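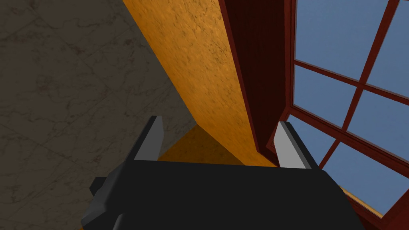 Week three of the gripper project and I've finally stopped breaking things, mostly because I've moved the whole lot into the simulator for a bit. The real arm is still clamped to the bench at Wustwood, our shared workshop, with one motor out and a bag of screws taped to its side so I don't lose them again.

I'd been putting the sim off for ages. Dehua Shi kept telling me to try it before I stripped another gear, and after I'd spent 59 quid on spare servos I gave in. Getting the model to load took me until two in the morning (units, it's always units – my fingers came in 700 times too big and filled the entire room). Once that was sorted it was lovely though! I can open the fingers as wide as they'll go, tilt the wrist camera, run the same move 20 times and go and make a tea while it does it.

The room is one of the ready-made ones and I've left it alone. Marble, a speckly orange finish, dark red window with a plain blue sky outside. Much posher than Wustwood, where the view is of the bins.

Next job is the closing speed. At the moment I've got 7 different settings saved and can't remember which one I liked, so I need to start naming them properly. Shaohua Bai has lent me a notebook, which I think was a hint. After that it's friction on the finger pads, and then I'll put the motor back in the real one and see how far off I am. Hoping for some time in August, if the bench is free.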